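Bronwyn Pryor
2018-07-09
Kitchen robot budget, a thread

1/ Hodov want us to sign for two arms before December. I've read the quote twice and I'm still not sold. The job is a multi-cooker with a glass lid and a rack of plates.

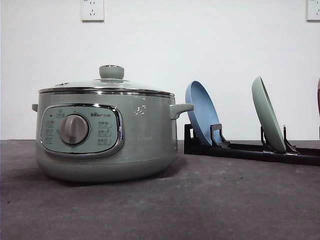
2/ The arm is the cheap bit. Grippers, mounts and a service plan are all priced apart, and the plan alone is nearly 2,000 a year. Per arm!

3/ Asked whether one gripper does a round lid knob and a thin plate rim. "Should do" – well, put that in the contract then.

4/ Catidetti quoted 298 for spare finger pads. How long does a set last? No answer yet.

5/ İlker Yüksel says budget 8 weeks for setup. Hodov's sheet says 2. I know which one I'm putting in the plan.

6/ So my ask is one arm on hire, our own cooker, our own plates. If they won't hire, I'm ringing Estton.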